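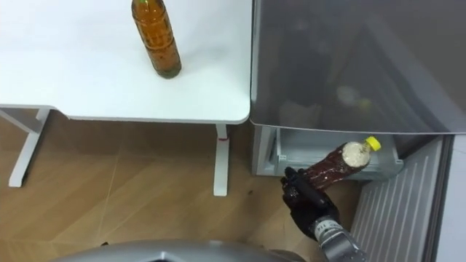
The shared office fridge is supposed to save everyone money, and I have my doubts. At Otmont we got one in December, and it mostly moved the clutter off the desks. A bottle with a yellow cap is held at the lower compartment, another with a green cap stays out on the white desk, and I can't see what the cold one gains by it. Drinks keep fine in a bag until lunch.

Then there's the floor, which gets all the traffic a fridge attracts. Ours was redone for $814.

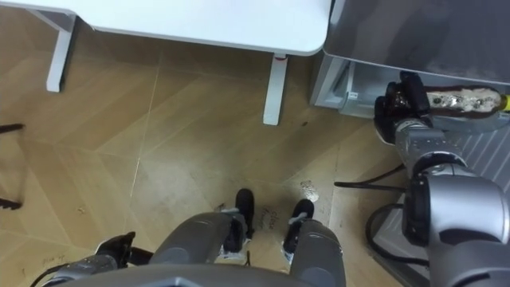

Faustine Bouvier wrote back that scuffs come with any floor and she'd still take a cold drink at three.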